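Wemik Home Skills Program
Progress report to the Joltitz Fund, second period
Submitted by the program office, Nisska

1. Summary

The program continued its work on laundry and clothing care during this period. Enrollment stands at 37 participants, all of whom receive sessions in the home. The Tsegaye site, which opened in June, is now running on the same schedule as Nisska.

2. Activities

Sessions on sorting and folding were delivered at both sites. Shirts and light cotton garments were covered first, followed by heavier items. Denim has required more time than planned. Participants report that the waistband and pockets make a pair of jeans difficult to fold evenly, and the session plan now allows two visits for this item in place of one.

Folding is practiced on whatever flat surface the household already uses. In most homes this is the bed. Guidance on clearing and smoothing the bed before starting has been added to the participant handbook.

3. Variances

Four home visits were postponed in August and have been rescheduled at no additional cost. Spending on printed materials is slightly under budget. The program requests permission to carry the balance forward to the next period.

4. Next period

The program will begin sessions on storage, including drawers and shared closets. A revised handbook will be sent to the Fund for comment before printing.

5. Photographs 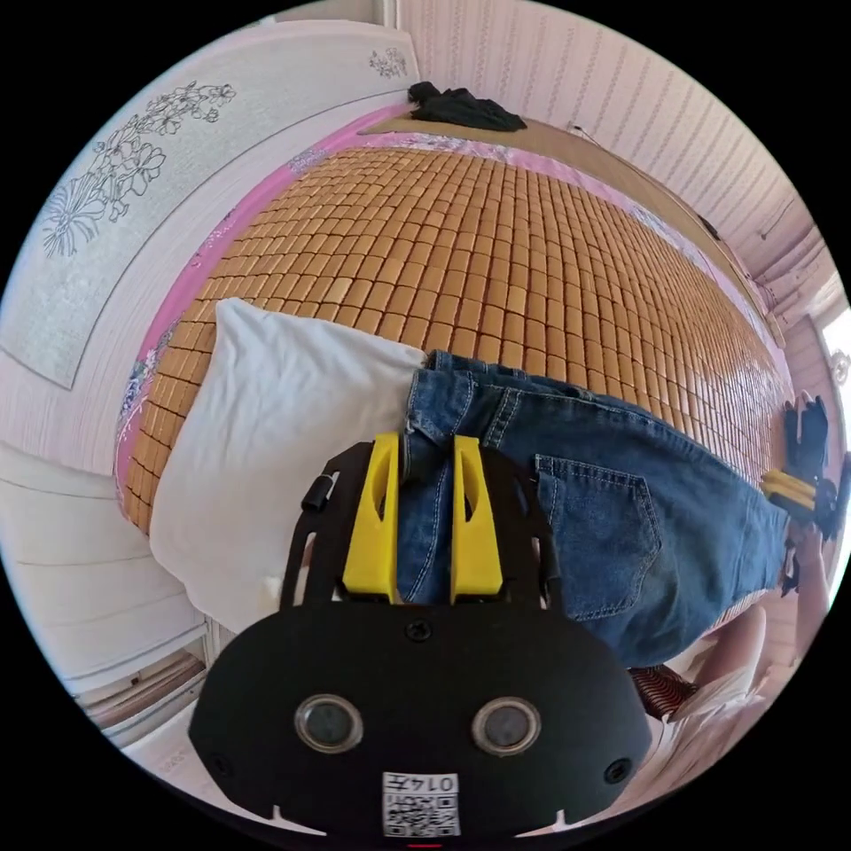
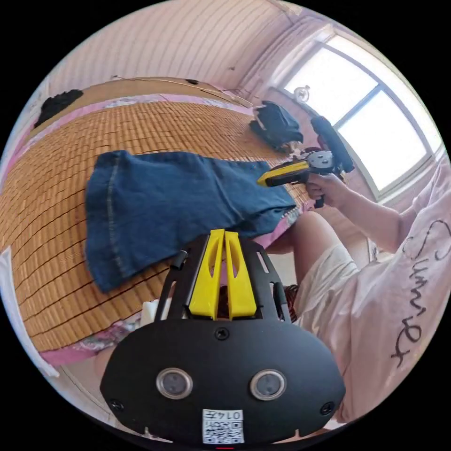
Folding practice, heavier items: blue jeans laid out on a matted bed.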